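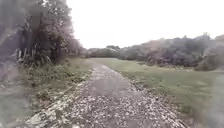
Page last changed: 7/2/21

4.3 Setting up the receiver for a satellite pass

This section covers the Stamirell receiver with the Werndale handheld antenna. Install the Fotamum tracking software first (section 4.1).

1. Switch the receiver off and connect the antenna cable to the port marked ANT 1. Tighten the connector by hand only.

2. Switch the receiver on and wait for the READY light to stay on. A cold start takes around 35 seconds.

3. In Fotamum, open Station and enter your latitude, longitude and height above sea level. Set the computer clock to UTC.

4. Open Orbits and select Update. If the newest orbit data is more than 10 days old, pass times may be wrong.

5. Choose a satellite from the list. For a first test, pick a pass with a maximum elevation of 67 degrees or lower. Passes closer to overhead are harder to follow by hand.

6. Set Doppler to Auto. The displayed frequency should change as soon as the pass begins.

7. Open the squelch fully. Weak signals will not be heard with the squelch closed.

8. Point the antenna at the rise direction shown on screen and follow the marker. Turn the antenna slowly about its own axis until the signal is strongest, and repeat when it fades.

Note: Receivers with firmware 6 or earlier have no Auto setting. Use the Guérin frequency table in Appendix B and step the frequency manually.

Caution: Do not connect a transmitter to ANT 1. The input amplifier has no protection and will be damaged.

Caution: Keep the antenna clear of overhead power lines. Stop if there is lightning in the area.

If no signal is heard, go to section 4.6.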